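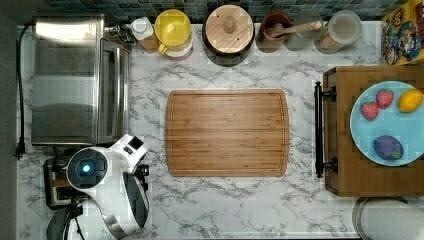 4. Setting up the counter for a trial

I run this on the Stonstead build of our kitchen setup, and the steps are the same at Farnville.

4.1 Put the cutting board in the middle of the counter and leave it empty. The policy we're testing has to find it from the overhead view, so don't tape it down or mark the spot.

4.2 Set the blue plate on the right with the strawberries, the lemon and the purple one (Desta Zeleke and I still argue over what it is – the label file says eggplant).

4.3 Park the arm at the lower left, clear of the board. Wait for the blue light before you touch the Utow console.

CAUTION: Keep your hands off the counter once the console says READY.

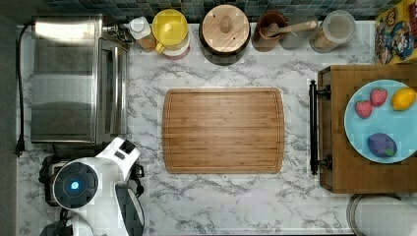

4.4 Leave the canisters and the crock along the back wall. They're clutter on purpose! We trained on 1,724 demos, and 688 of those had the back row shuffled, so small shifts are fine.

4.5 Run 20 trials per condition, then save the log before you change anything. I forgot this in January and lost a whole set.

Note: If the gripper misses the same item 2 times in a row, stop and redo the Esfahani calibration in section 3.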